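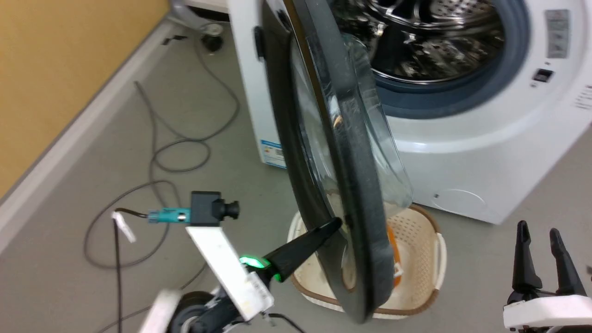

Feb 26, 2018

Laundry day, by decree. The decree was mine, issued last night when I opened the sock drawer and found one sock and a takeaway menu.

I had meant to do it on Saturday. On Saturday I went to Grudine instead and came home with a lamp. So this morning it was me, the machine, the off-white basket with the brown rim and the orange thing, which has to be washed alone because of what it did to the pillowcases in September. They are still the colour of tinned salmon. Guests have been polite.

The machine came with the flat, along with the smell in the hall cupboard and a manual for a different machine. I've lived with it for 23 months and know two of its settings. One takes 25 minutes and leaves everything much as it was, only heavier. The other takes most of the afternoon and sounds like a lorry reversing over Uvdale. I have never dared touch the rest.

Before putting anything in I decided to give the door a proper look, a thing grown-ups apparently do.
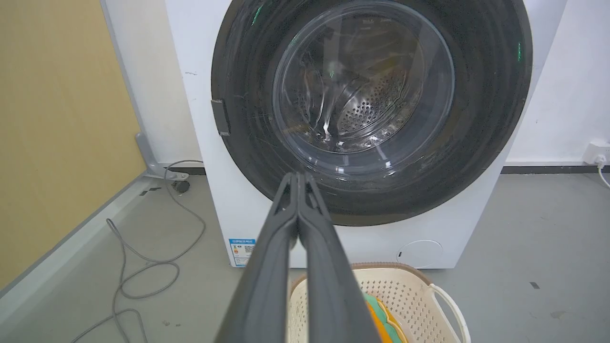 All those scuffs and scratches on the black ring, and bits of dust on top of them. I wiped mine down with a damp cloth when I moved in and considered the matter closed for life. The glass has a haze to it as well. I had put that down to my eyes. There's a round hatch low down at the front too, for the drain filter, and I have a strong feeling I'm supposed to open it now and then. I looked at it for a bit. Then I went and made toast.

After toast I got as far as reading the back of the powder box, which wants me to run an empty hot wash every month. By that reckoning I'm a long way behind, and the electric bill can stay a stranger to it a while yet.

Rang the shop in Nisdale to ask what a new door seal costs, in case. The man wanted the model number. I read him one off the manual, remembered whose manual it was, and hung up. 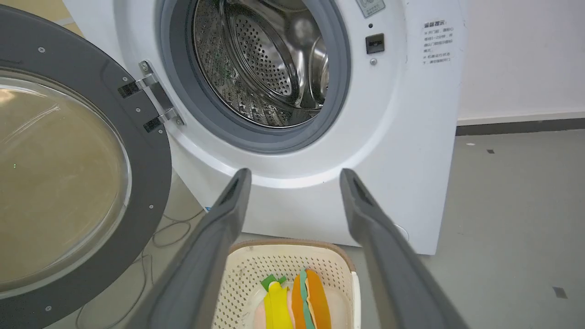 Evening

Orange thing done, on its own, on the 25 minutes. Drying over the bath. Everything else is back in the bedroom in a heap, waiting for a better person.

Bought 7 pairs of socks in town at 5 o'clock. Grey ones. Soup for tea.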